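Section 4: Filling, priming and first use

Read this before you put any liquid in the Rissanen tank. The leaflet in the box says the kit is "ready in a minute". It isn't, and most of the burnt coils sent back to our Drestside bench were ruined in that minute.

Fitting the coil

1. Unscrew the base of the tank and take out the travel plug. Older kits have no plug.

2. Check the resistance printed on the side of the coil. Ignore the figure on the outer carton, which lists every coil the factory has ever made for this tank.

3. Push the coil straight down until it seats. If you have to lean on it, the seal has rolled. Pull it out, smooth the seal with a fingertip and start again.

4. Put one drop of liquid on each cotton port and two down the centre. Some people will tell you to fill the chimney. They are usually the same people asking why it gurgles.

Note: The coil is described by its maker as lasting "up to 2,000 puffs". We have no idea who counted. Joonas Karppinen ran several on the bench with unsweetened liquid and wouldn't put his name to more than 1,000. With a sweet dessert liquid, expect a good deal less. Change it when the taste goes, whatever the puff counter says.

Filling

5. Slide the top cap back in the direction of the arrow. On the first batch the arrow points the wrong way. If the cap won't move, try the other direction before you try harder.

6. Fill through the larger slot, slowly, and stop below the top line.

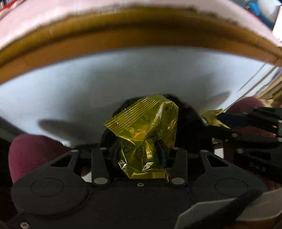
7. Close the cap and stand the tank upright for 16 minutes. The leaflet says five. Thick liquids need the longer time, and thin ones won't suffer from it.

Caution: Nicotine liquid is poisonous if swallowed and can be absorbed through the skin. Wipe up spills and wash your hands straight away. Keep bottles and filled tanks locked away from children and pets. A child-resistant cap slows a child down, and that is all it does.

First power-up

8. Fit the charged cell with the positive end towards the mark inside the door. Do not use a cell with a torn wrap, even a small tear, even if it "worked fine in the last one".

9. Press the fire button five times to switch on. The screen should show the coil resistance within a few seconds. If it says CHECK ATOMISER, take the tank off, wipe the contact with a dry cloth and refit it.

10. Set the power to the lowest figure printed on the coil and take a few short draws. Go up in small steps. The device will happily offer you 64 watts on a coil that can't take it, because the so-called smart mode guesses from resistance alone and sometimes guesses badly.

11. Stop at the first dry or scorched taste. Turning the power down won't bring burnt cotton back. Fit a new coil.

Caution: If the cell gets hot, hisses or leaks, don't press anything else. If you can do so safely, put the device down outdoors on stone or concrete, move away and leave it alone. Call the fire service if it smokes or catches light.

Changes to this section

Step 7 was altered on Thu 12 February after Pirjo Kallio repeated the soak test with thicker liquid. The Trarcombe glass tank fills from the base and has its own instructions in Section 6.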